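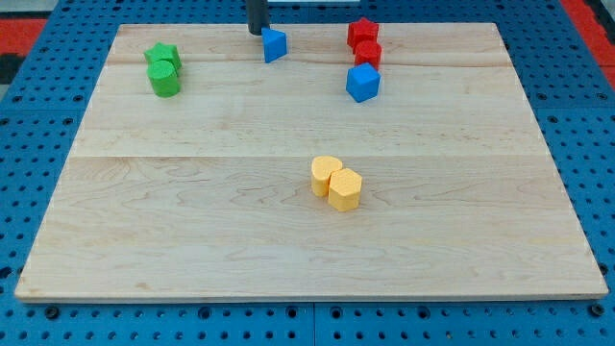

Home Markets Opinion Letters Archive

In praise of the dull dividend reinvestment plan

4 min read
Fri 30 May

I've been on the register at Bremier for six years and I still get a small thrill when the reinvestment statement turns up. Two pages, mostly white space, and at the bottom a new share balance slightly bigger than the last one. My latest says 1433. I didn't place an order, pay a brokerage fee or lie awake over the price!

Reinvestment plans don't get much love in the financial press, and I can see the problem: there's no story in them. A company declares a dividend, you've ticked a box, and you get shares in place of cash. But I think they're one of the best things an ordinary shareholder can sign up for, and I'd like to see far more people use them.

Start with the cost. Most plans charge no brokerage, so even a very small dividend goes to work in full. Try buying a handful of Olvera shares through a broker and see what the fee does to your return. Some plans add a discount to the market price as well (Bremier's is two per cent), and over a long holding that mounts up beautifully.

Then there's temperament, which to my mind matters even more. When Turkdale fell hard in April, half the people I talk shares with froze. The plan kept going. It bought at the low price because that was the price on the day, and I had no chance to talk myself out of it. I love that.

The usual complaint is tax. Yes, reinvested dividends are still income, and yes, you need to keep a record of every parcel for when you sell. It's a nuisance. A spreadsheet with a row for each statement takes a few minutes, and I've come to enjoy filling mine in.

A fairer complaint is concentration. If you already hold too much of one company, a plan will quietly give you more of it. Take the cash there, by all means, and put it somewhere else. I do exactly that with Anbridge, where my holding had got out of hand.

For everything else, go and find the form. It's usually buried on the share registry's website under payment instructions, and you can change your mind before the next record date.

Comments

Gaétan Beaudoin
Agree on the brokerage, but check the discount each time. One of mine dropped it and I only noticed two dividends later.

Yu-ting Leung
I retired last year and switched all of mine back to cash. Great while I was working, though, and I miss the statements a bit.

parcelkeeper
Any chance you'd share the spreadsheet? Mine's a mess.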